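Sideda Suture Lab: Gallery
Posted 22 February 2023 by the lab staff

At Sideda, trainees practice closing short, straight cuts. Sessions run in groups of 4, and each person gets 18 minutes at the bench.
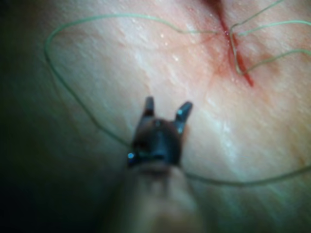
Beginners start with one cut and three stitches. The spacing matters more than speed at this stage, and knots are checked before the thread is trimmed. More pictures will be added in June.

Contact | © 2023 Sideda | Back to top
This site uses cookies.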